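Woline Kitchen Pack: simulated two-arm demonstrations
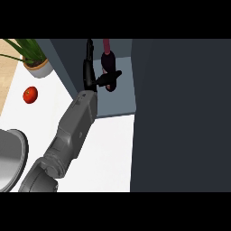 Buyers keep asking whether rendered kitchens teach a real arm anything, and one who returned the pack in May wrote that his policy learned the simulator and little else. We can't rule that out for your hardware.

What you get: 2,331 episodes across 17 tasks, all teleoperated, all rendered. Of these, 1,110 use both arms. Another 532 are failed attempts, kept and labeled as failures. Some vendors delete theirs and then quote a success rate. Draw your own conclusions.

Countertop objects include produce and cookware. Contact physics is the weak spot, so be wary of any grasp that looks too clean.

Works with the Fiore loader. Atanard support is promised by Atanard, and we have yet to see it run.

Sold by Flomano. Ask for the sample episodes before you pay.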